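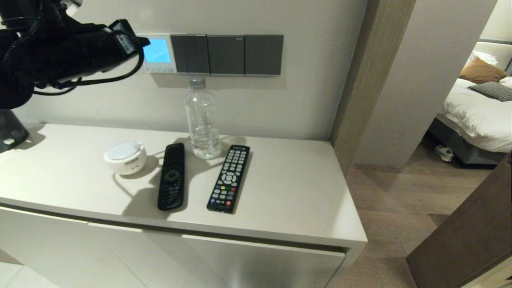

Thermostat and wall switches set in one panel, with two remote controls on the cabinet top.

Sidon Completes Room Control Upgrade at Nedeljković Residence

Sidon, the residential property operator, has finished replacing the heating and lighting controls in all 212 apartments of its Nedeljković building. Work began in June and was carried out floor by floor by the electrical contractor Tukeo.

Each living room now has its thermostat and light switches on a single horizontal panel. The thermostat has a lit display with buttons below the screen. Under the earlier layout, the heating control was in the hallway and residents had to leave the room to change the setting.

"Residents asked for controls they could find and read without a manual," said Mateja Stojanović, Director of Housing at Sidon. "The new panels are at the same height in every apartment."

Xiaoyan Ren, project manager at Tukeo, said the typical apartment was completed in one morning visit.

A printed guide to the thermostat has been delivered to every household. Residents who need a large-print copy may request one at the front desk. The panels are covered by a warranty of 12 years.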